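Call for Participants: Technical Review Panel, Zukum Reservoir Intake Relocation

Posted Nov 21, 2025

Skatura Water Resources is seeking reviewers for the draft environmental study on the proposed relocation of the Zukum Reservoir intake. The panel will comment on the water quality, fisheries and sediment chapters before the draft goes out for public comment in March.

Background

The existing intake draws from the lower basin at a fixed depth. The proposal would move it to the Pudex arm of the reservoir and connect it to the treatment plant by a new buried pipeline, 16 miles long, mostly within the existing county road right-of-way. The draft study runs to 395 pages without appendices. It compares two pipeline routes and a no-action alternative.

Scoping produced 142 written comments. Most concerned drawdown in late summer, turbidity during trenching at stream crossings, and the effect of a lower minimum pool on spawning areas near the Ahonen Creek inlet. The comment summary is Appendix B and will be sent to all panel members.

Who may apply

Applicants should have working experience in at least one of the following:

Reservoir or stream hydrology
Freshwater fisheries
Sediment transport or erosion control
Drinking water treatment
Right-of-way permitting, including stream crossing permits

A degree is not required if the experience is documented. Landowners along either route may apply but must state the parcel on the form. Persons employed by the design contractor, or employed by it in the past two years, are not eligible. Members of the earlier scoping group may apply again.

What the work involves

Each reviewer is assigned one chapter and its appendices. Written comments are entered on the standard comment sheet, one comment per row, with page and line number. General remarks go in the last row. Expect 20 hours of reading and writing, plus two meetings of half a day each. The first meeting covers the model inputs and the second covers the draft responses. Remote attendance is possible for the first meeting only.

Reviewers of the hydrology chapter will receive the daily operations model and its input files. The model runs on an ordinary desktop computer. Output is in comma-separated text. Reviewers who do not wish to run the model may work from the tabulated results in Appendix F.

Panel members are paid a flat fee on receipt of the completed comment sheet. Mileage to the meetings is paid at the Skatura staff rate. Lodging is not covered.

Workstations

Desktop computers with the model installed can be used at the Skatura office by appointment. Files may be copied to a reviewer's own drive at the end of each session. Draft chapters are not to be forwarded outside the panel.

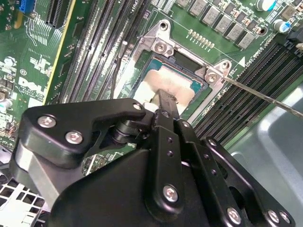 Desktop computer hardware, Dell motherboard and processor (first picture).

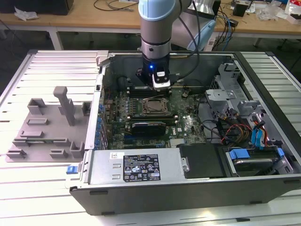 How to apply

Send the following to the Skatura environmental desk:

1. Completed application form, signed.
2. Resume, two pages at most.
3. List of chapters you are willing to review, in order of preference.
4. Disclosure of any financial interest in the project, in water rights on the reservoir, or in land along either route. Write "none" if there is none.

Applications may be sent by mail or left at the front counter. Forms without a disclosure will be returned. Selection is by subject area, and some chapters may have more applicants than places. Applicants who are not selected stay on the notice list for the public comment period unless they ask to be removed.

Questions about the pipeline routes should go to the Skatura engineering desk. Questions about eligibility or payment should go to the environmental desk.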